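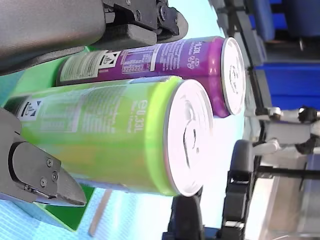 Graltov Brings Back Its Neighborhood Can Drive, With Two New Flavors From Bisico

Sep 27, 2020

Graltov, the family-run drinks wholesaler on Zurnico Street, is delighted to announce that its neighborhood can drive is coming back this fall, and that everyone who has an empty soda can rattling around in the kitchen or the garage is warmly invited to take part!

The drive goes hand in hand with the arrival of two new Bisico drinks, one in a lime-green can and one in purple, both in the 0.33L size. They are on the shelves now at the Graltov store and at Mai, the little lunch counter next door, where they can be bought one at a time or in mixed packs of six.

"We have wanted brighter colors in the cooler for years, and I must say these two cheer up the whole corner," said Khrystyna Hutsuliak, who manages the store. "And of course we would love to see the cans come back to us when people have finished with them, because our neighbors were so very generous last time."

Last year's drive brought in 3202 cans, well past the goal of 1000. Empties of any brand are welcome at the side entrance during store hours, and we kindly ask that they be rinsed and left uncrushed. Collection runs through the first week of December.

Contact: Khrystyna Hutsuliak, Graltov front desk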